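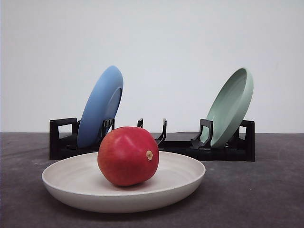 Young people leaving foster care in Odwood will have a place of their own to walk into from next month, when Rattanakul House opens its doors on the old Station Road block. The drop-in house is the first in the district set up for people aged 16 to 25 who have been in care, and it has been a long time coming. Those who grew up in placements here asked for one thing over and over, and it was a kitchen. A proper one, where you can turn up on a bad day, put the kettle on and stay as long as you like. They have got it, right down to the pale blue and green plates standing in the black dish rack and a piece of red fruit in a big shallow bowl. The rest of the house is coming together fast around it, with a quiet room, a laundry, two desks with computers and a back verandah that already looks like the best spot in town to do nothing for an hour.

Email this story | Print

The house will be run by the Odwood Leaving Care Network, which has worked out of a shared office above the library for six years. Coordinator Lorna Gunn said the network was helping 70 young people at the moment, some still with foster families and others already out on their own.

"We've been meeting people in cafes and car parks and on the library steps," Ms Gunn said. "You can't fill in a rental application on your knee in the rain. I still get a bit of a thrill every time I pick up the keys."

The push for a house began with a survey put together by young people themselves. They wrote the questions, argued over the wording and sent it to everyone they could find who had left care in Odwood or Gistasberg. They got 103 replies, many of them several pages long. Loneliness came up more than money. Plenty wrote about weekends, when offices are shut and friends are with their families, and a good few said they had not had anyone to ring when they signed their first lease.

Their report went to council along with a petition carrying 2469 signatures, and councillors agreed to lease the building to the network for a peppercorn rent. It had been empty since the dental clinic moved out, and the first job was getting rid of the sinks.

Naveed Jafri was one of the survey's authors. He came into care at nine, lived with four families and moved into his own flat a week after he turned 18. Now 23, he is partway through a youth work diploma and will be at Rattanakul House three days a week as its first paid peer worker.

"My last foster mum still rings me on Sundays, and I was lucky there," Mr Jafri said. "I didn't know how to read a power bill. I didn't know you could ask for a payment plan. I sat in the dark for two nights over something that took ten minutes on the phone to fix. If someone comes in here with a bill, we'll sit down and make that call together."

He has strong views on the opening hours as well. The house will be open Wednesday to Sunday, from noon until eight, and closed on the two days when other services are easiest to reach. There will be a shared dinner on Sunday nights for anyone who wants one, with no need to book and no forms at the door. Mr Jafri is cooking the first of them and has promised his chickpea curry. On the strength of the batch he brought to the last planning meeting, get there early!

The name honours the late Mrs Rattanakul, who fostered children in Odwood for more than three decades and whose dining table, with both its extra leaves, has been given to the house by her daughters. Several people who lived with her are expected at the opening, one of them driving from interstate.

Money for the fit-out has come from a mix of places. The Zuseck Fund is paying wages for the first two years, and local foster carers raised $4000 at a trivia night that ran so late the hall had to be locked up around the last table. The carers' money is set aside for small, urgent things such as a bus fare, a birth certificate, a pair of work boots or a bond top-up. Young people can ask any worker for help from it and will get an answer the same day.

Foster carers are welcome too. A carers' morning will be held at the house once a month, aimed at families with a teenager who will soon be turning 18. Ms Gunn said many carers wanted to stay involved after a placement officially ended and weren't sure what they were allowed to do.

"They ask me if it's all right to have them back for Christmas," she said. "Of course it is. Have them back for Christmas, have them back for a load of washing. We want to make that easier for everybody."

Workers from Gistasberg will visit in the first few weeks with a view to trying something similar there. Until then, young people from Gistasberg can use the Odwood house, and the network will cover the train ticket.

A walk-through for young people and carers will be held on Tuesday, 17th February, from 4pm, and the house opens for good in March. The network is still looking for a second-hand couch, a chest freezer and someone who can tune a piano. Offers can be left at the library desk.

Email this story | Print

38 shares | 6 comments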